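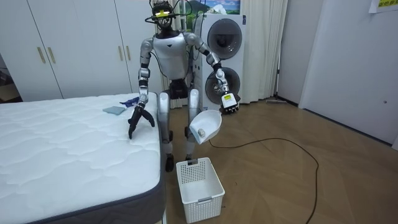

Olumide Akande asks whether the small waste basket should be emptied before or after the bed is made. Before, in every case. Dust and lint lifted from the mattress end up on the floor, and the floor is the last thing done in this section.

Section 4. Bed area and laundry corner

This section covers the Promley studio layout, where the stacked washer-dryer shares a room with the bed. If your unit has a separate laundry closet, skip to Section 5. Sheets, towels and the linen allowance are covered in Section 3.

Before you start

You will need:
Dustpan and hand brush
Open-top plastic basket for floor waste
Vacuum with upholstery tool
Two soft cloths, one damp and one dry
Clean mattress protector and fitted sheet

Note: Start the laundry first. The normal wash on the Ondero stack takes 40 minutes, and the steps below fit inside that time.

4.1 Stripping the bed

1. Open the window and pull the blinds all the way up.

2. Take off the pillowcases, top sheet, fitted sheet and protector. Shake nothing indoors. Fold each piece in toward the middle so crumbs and hair stay inside.

3. Check the folds for earrings, chargers and remote controls. Anything found goes in a bag marked with the unit number and is handed in at the Plivora desk.

4. Load the washer. Do not fill the drum more than three-quarters full. Protectors are washed on their own, cold, with no softener.

Caution: Do not set wet or damp linen on the bare mattress, even for a minute. The quilted top takes up water quickly and is slow to dry.

4.2 Cleaning the mattress top

5. Vacuum the top with the upholstery tool. Follow the stitching instead of crossing it. Lint collects in the wavy seams and comes out more easily along the line of the thread.

6. Press the top lightly with an open hand near the edges and again in the middle. If you feel a lump or a dip, write it on the room card. Do not try to work it flat.

7. Treat spots with the damp cloth only. Blot from the outside in, then blot with the dry cloth. If a spot is still there after two tries, leave it and report it.

8. Wipe the border on the sides and at the foot corners. Dark fabric shows dust more than the top does, and it is the part people see from the doorway.

Note: Spray cleaners, bleach and steam are not to be used on this mattress. Replacement covers are ordered as part number 2627 and are not kept on site.

4.3 Clearing the floor

9. Stand the basket on open floor between the bed and the washer-dryer, leaving room for both machine doors to swing.

10. Pick up anything too big for the brush by hand. Paper, tissue and packaging go straight in the basket.

11. Sweep from the wall toward the basket. Hold the lip of the dustpan flat to the floor and brush in short strokes. On wood-look flooring, long strokes send light pieces under the bed.

12. Lift the dustpan level, bring it over the basket, and tip it slowly. Tap the back once to loosen what has stuck.

Caution: The basket has openings in its walls. Fine dust will fall through. If you are sweeping dust or spilled detergent, line the basket with a bag first.

13. Put away small items that belong in the room. Shallow trays and dishes go back on the shelf, wiped and dry. Carry them level and with nothing in them.

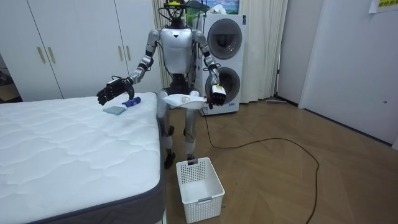
14. Run the vacuum under the bed and along the base of the washer-dryer. Clearance under the bed frame is 11 cm, so take the brush head off and use the flat nozzle.

15. Empty the basket into the hallway bin, rinse it if needed, and return it to its place beside the machine.

4.4 Finishing

16. Put on the clean protector, then the fitted sheet. Start at the two corners nearest the wall.

17. Move the wash to the dryer. Clean the lint screen before every load, including the first of the day.

18. Close the window if rain is expected. Otherwise leave it open a hand's width until the dryer stops.

19. Sign the room card and note any spots, lumps or missing items.

Problems you may run into

The mattress slides when you tuck the sheet. The grip pad has shifted. Lift one corner, pull the pad straight and lower the mattress again.

The stack shakes during the spin. Stop the load and spread the linen evenly around the drum. If it still shakes, leave it off and call Shehu Appliance, extension 600.

Grit stays in a line where the dustpan was. The lip is worn. Take a new one from the supply shelf.

Section last revised 19/08/2021.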